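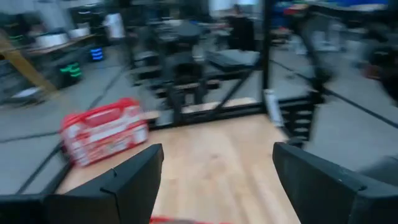
Open day at the Clindeck workshop

In June I went with my sister to the open day of Clindeck, a company that plans packing tables and storage for small shops. The trip by train took longer than I expected, so we came in the afternoon, when the first group was already on the way home.

Our guide was Hannelore Gisler. She has worked there for many years and she speaks slowly and clearly, for which I was very thankful. She told us that over 600 people had put their name on the list, but they can take only 170 in one day.

The workshop is one large hall with a smooth gray concrete floor. I had expected a lot of noise, but it was possible to talk in a normal voice. What I liked most were the work tables. They have a light wooden top and stand together with black frames of square metal tube. I have a similar idea for my own garage, so I asked many questions about the height. Mrs. Gisler said they try each new table for three weeks with the people who pack, and only then they decide the final size.

There was also a red and white plastic container on one of the table tops. My sister wanted to know where one can buy such a thing, but I forgot to ask.

After the hall we saw the sample room, where they keep the older models. One of them, the Nistum, can be folded and I would buy it at once, but it is not made anymore. The newer one is called Giltell and it is too wide for my door – I measured it at home in the evening.

At the end there was coffee and a plum cake. The doors close at 5, and they really close at 5, so do not leave the sample room for the last minutes. Parking is behind the building, and the entrance for visitors is on the side of the street.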